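Qui sommes-nous ?

L'Institut Corrigan est un établissement d'enseignement technique et professionnel situé à Drodasville. Il accueille chaque année 700 élèves, apprentis et stagiaires de la formation continue, répartis entre les bâtiments du centre-ville et le site de Plidimwood, où se trouvent les ateliers et l'internat.

Notre histoire

L'établissement est issu de la réunion de 2 écoles : le cours commercial de Drodasville et l'école pratique de Dovirura, qui formait à l'origine des mécaniciens et des électriciens pour les entreprises de la vallée. Les deux maisons partageaient déjà une partie de leurs enseignants. Leur rapprochement a permis de conserver à Dovirura une antenne consacrée à la formation des adultes, ouverte en soirée à partir de 18 heures.

Le nom de Corrigan est celui de l'ancienne manufacture dont l'institut occupe les locaux. La façade sur cour et l'escalier principal ont été conservés lors des travaux de réhabilitation ; la bibliothèque est installée dans l'ancienne salle des métiers.

Nos formations

L'institut propose 11 formations, du certificat professionnel au diplôme supérieur, dans les domaines de la comptabilité, de la logistique, de l'électrotechnique, de la maintenance informatique et de l'accueil. La plupart peuvent être suivies en alternance. Les élèves de première année bénéficient d'un enseignement général commun, qui comprend le français, les mathématiques, l'histoire et une langue vivante.

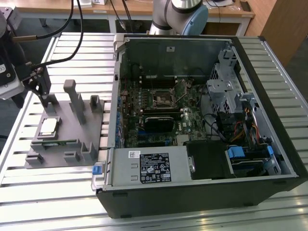 L'enseignement général fait l'objet d'une attention particulière. Un élève qui rédige avec difficulté un compte rendu ou un courrier se trouvera gêné dans l'exercice de son métier, quelle que soit sa compétence technique. Des heures de soutien sont inscrites à l'emploi du temps — et non proposées en supplément — pour tous ceux qui en ont besoin.

Vie de l'établissement

L'internat de Plidimwood dispose de 200 places, attribuées en priorité aux élèves dont le domicile est éloigné. Une navette relie matin et soir les deux sites de Drodasville. Le restaurant scolaire est ouvert aux externes sur inscription auprès de l'intendance.

Le règlement intérieur et le projet d'établissement sont remis aux familles lors de l'inscription. Ils peuvent également être consultés au secrétariat.

Admission

Les dossiers de candidature sont à retirer à partir du mois de mars et examinés au printemps. Un entretien est prévu pour les formations en alternance. La rentrée a lieu en septembre ; les stagiaires de l'antenne de Dovirura peuvent être admis en cours d'année, dans la limite des places disponibles.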